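Kenow Creamery to Pay More for Winter Milk

Kenow Creamery | News release

MUSHAM, Monday, May 29, 2006 - I've been buying milk from the farms up and down this valley for a good while now, and every year I have the same talk at the same kitchen tables. Why does the creamery pay best in spring, when every cow in the county is milking her heart out, and least in the months when feed costs the most? Well, we're changing it, and I'm really happy to be the one who gets to tell you!

Starting in July, Kenow Creamery will offer a new winter milk contract to all 70 of the farms that ship to our Musham plant. Farms that sign up will get 60 cents extra per hundredweight on everything they send us in the cold months. We'll lock that in for the whole contract, so if the market drops in the middle of a snowstorm, your winter bonus stays put.

You don't have to be big to get in. Some of our best milk comes from herds of 30 cows, and the bonus is the same for them as it is for the Jiang family, who milk 700 out on the east road (and who, I should say, gave me an earful about the first draft of this thing, most of it deserved).

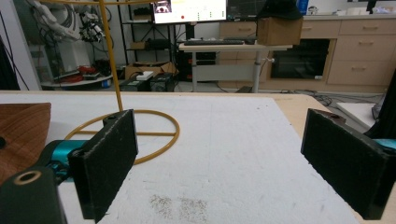 The first draft asked farms to commit to a set volume every single week. That was a bad idea. Cows get sick, pipes freeze, the truck can't make it up the hill. So we threw it out, and the contract now looks at your total for the season. If you come up short, you lose the bonus on the missing milk and that's all. No fines.

Augustina Akolgo, who runs our plant, has wanted this for years. "In May I'm turning tankers around, and by January I've got cheese vats sitting idle," she told me. "Give me steadier milk and I can keep the whole crew on through the winter."

A good part of that winter milk will go into Homa, our soft white cheese, which sells best right around the holidays and which we've run out of two years in a row. I got phone calls. I'd rather not get them again this year.

Changing when your cows calve takes planning, I know that, and it isn't for everybody. If spring calving suits your grass and your family, stay with it. Your regular price doesn't change and neither does your pickup schedule.

Contracts are in the plant office now, and your driver can bring you one if you ask. Call me with questions, but please try after morning milking, when I've had some coffee too.

Birutė Sproģis
Milk Supply Manager, Kenow Creamery

Contact: Birutė Sproģis, plant office, Musham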